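Companion Gardeners Wanted, Rakell Community Garden

Do you like a chat? Do you know which end of a tomato seedling goes in the ground? If you can say yes to the first and maybe to the second, please read on, because we would love to hear from you.

The Rakell garden sits behind the old bowling green, at the bottom of Chowdhury Street, and it has been going long enough now that the lemon trees need a ladder. Most of our plot holders are retired, and quite a few have reached the stage where they can still tell you everything there is to know about broad beans but can't get down on their knees to plant them any more (or they can get down, and it's the coming back up that takes the morning). A few have told us they were thinking of giving up their plots altogether, and we'd hate to see that happen.

So we're looking for companion gardeners, to be matched with one plot holder each and to spend two hours a week alongside them from September until the end of autumn. You'd do the digging, the bending and the barrow, they'd do the pointing, and somewhere in the middle the two of you would stop for a cup of tea. We have 34 plots and would dearly like a helper for every one that wants it, though we'll start with whoever puts their hand up.

You'll be looked after, I promise. There's a morning of induction before you begin, when we'll show you the sheds, the taps, the compost bays and the rather stubborn lock on the side gate. We can lend you gloves and tools, but please bring your own hat and a pair of closed shoes, and a water bottle if you think of it.

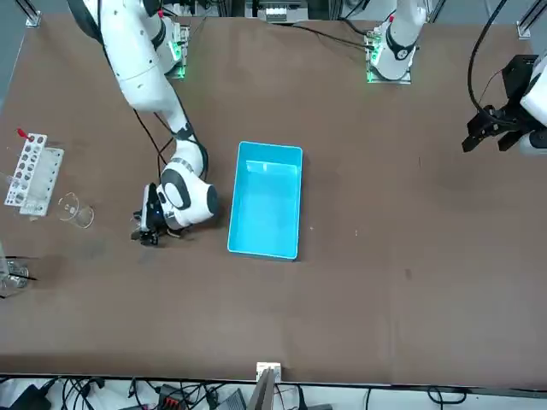 Do I need to have gardened before?
Plenty of our best helpers had never grown so much as a pot of parsley when they came to us, and your plot holder will be delighted to teach you. What matters far more is that you're patient, reasonably fit and good at turning up when you said you would.

You will need to be 18 or over and hold a current volunteer check for working with older people. If you haven't got one, we'll help you with the form and pay whatever it costs. It's an unpaid role, I'm afraid, but we can put $80 towards your travel over the season, and you'll go home with more silverbeet than any household can eat.

Sessions run from 8 in the morning, or from 4 in the afternoon once the weather warms up, and you can settle the time between yourselves. If you're going away for a few weeks, just tell us early and we'll find somebody to fill in. The paths are gravel and a bit uneven near the bottom beds, but the top ones are raised and have a good hard surface beside them, so if you use a stick or a wheelchair yourself, do ring and we'll work out a match that suits.

To put your name down, ring Pongsak Saithong on extension 177 at the neighbourhood centre, or leave a note in the green letterbox by the garden gate with your name, your phone number and the times you're free. Pongsak will ring you back for a proper talk, so have the kettle on.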